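I've gone over to brown paper for every messy job, and I'm not going back. A roll from Tudose lasts me ages, and it goes down on the table before the toys, the glue or the paint come out. A few things I've learnt along the way:

- **Cut it long.** I leave 90 mm spare at each side and fold it under. Tape on the top always lifts by teatime!
- **Flatten the curl first.** Roll it up the other way, count to thirty, then lay it out (a warm iron works too, but keep it dry or the paper cockles).
- **Pick a plain colour.** My old flowery oilcloth was lovely, but small bits simply vanished on it. On brown paper a green or orange block shows up from across the room — so much quicker when you're clearing up.
- **Stack as you go.** Three blocks high is my limit, one on top of another near the middle, and the strays can wait their turn. Guadalupe goes higher and spends half her evening under the sofa.
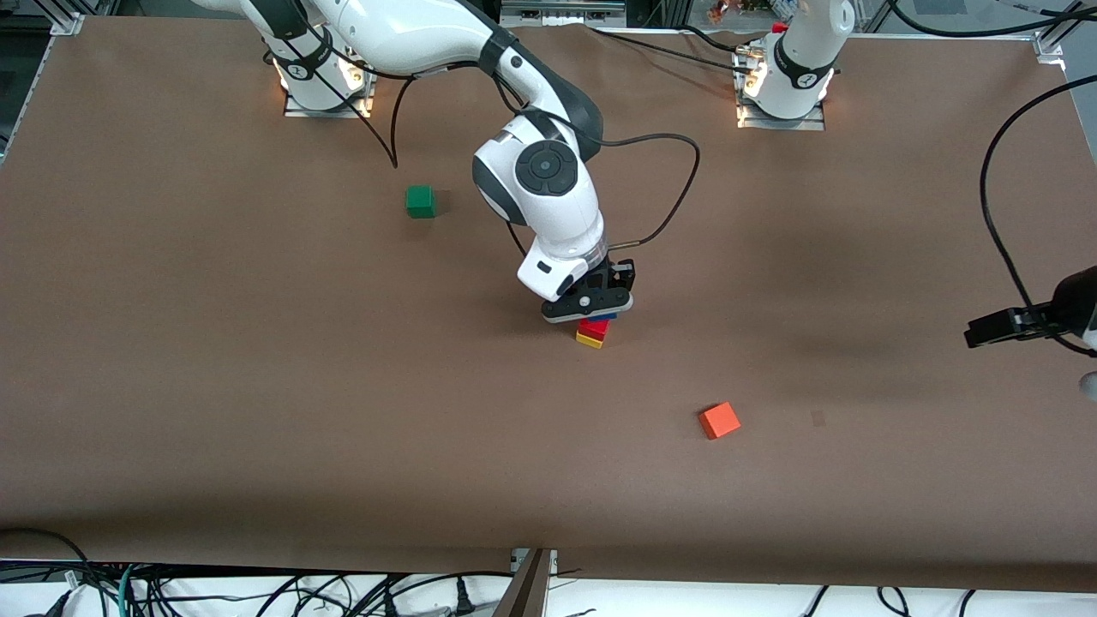 ## When the paper's had enough

I turn mine over once and use the other side. After that, the clean parts get torn up for packing and the gluey parts go in the bin. Itzel lines her seed trays with hers in April, which I keep meaning to try.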